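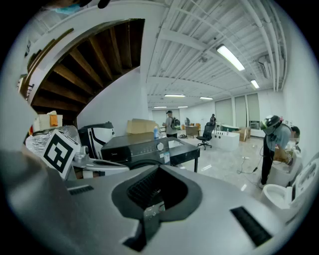

Cables on the floor were the cause of the fault we had on Clasis this fall, and it took me longer than it should have to see it. I work on the recording side of the project. We use hand-held grippers and a headset to collect examples of people picking things up and putting them down, and the examples are later used to train an arm. The room in Indton is also full of bathroom fixtures, so there are toilets and a bathtub to walk around on the way to anything. The headset has cables, and they run over the tile between the black table and whoever is wearing it. Anyone leaning forward in it with a cardboard package held in front of them has a poor view of their own feet.

The first sign was in the data. I was going through a batch of 54 recordings and three of them had a jump in the headset track. The hand would be moving along normally, then the head position would leave by the width of a door and come back a moment later. The gripper track in the same recordings was fine. In the longest one, the jump began at frame 3167, which I remember only from typing it into so many scripts.

I assumed it was software. We had changed the time alignment in March and I have never fully trusted that change. I reran all three recordings with the old alignment and got the same jumps in the same places. Then I blamed the lighting, then the shiny floor, and I spent most of an afternoon comparing exposure values that had nothing wrong with them.

Štěpánka Kopecký was the one who asked to see the connection log. I had been looking at the pose files and had not opened it. Each jump lined up with a short dropout on the headset's connection, followed by a reconnect. The software did not treat a reconnect as an error. It started tracking again, guessed a position, and corrected it when it had enough to go on. It wrote the guess into the file like any other sample.

A dropout that short usually means a plug moved. We put a person in the headset and had them walk the normal route while I watched the log. Nothing happened for a while. Then they turned back toward the table, stood on a loop of cable and took another step, and the line I was looking for came up on the screen. They had not felt anything.

Before we got around to fixing it, Přemysl Vaněk tripped. He was carrying a box, his foot went under the cable, and he went down on one knee. The headset was pulled sideways and the plug came out at the table end. He had a bruise and the box had a dented corner. He was also next to a toilet at the time, and a head hitting a ceramic rim is a much worse day than the one we had. I wrote it up that evening as an accident. Up to then I had it listed as a data quality issue, with low priority, and I was wrong to do that.

What we changed:

The cables now go up from the table and along a line overhead, with a drop that follows the wearer. It is ugly and it catches if you turn around twice the same way, so people have to be told to unwind.

There is a breakaway connector close to the headset. If it gets pulled, it lets go there and leaves the plug at the table alone. We got ours from Sokol. The first one was too stiff and we had to swap it.

Any reconnect now stops the recording and throws an error the operator has to clear. We lose some takes this way. I would like to lose them on the spot instead of finding them in a review.

A second person stands by whenever someone is wearing the headset, and that person does no other job. This is the rule that gets the most complaints, mine included, as it uses up someone who could be recording.

I also went back through the older batches with a script that looks for reconnects. It flagged 76 recordings. Most are probably usable, with the bad stretch at the start before the hand has done anything, but I have pulled all of them until I can check each one by eye. I am a bit under halfway.

One thing is still open. In two of the flagged recordings the connection dropped while the wearer was standing still, well away from the table. The cable could have been under tension already, or someone else could have stepped on it. It could also be a worn plug. I have ordered a spare and will swap it in when it arrives, then run the same route again with the old plug and the new one and compare the logs.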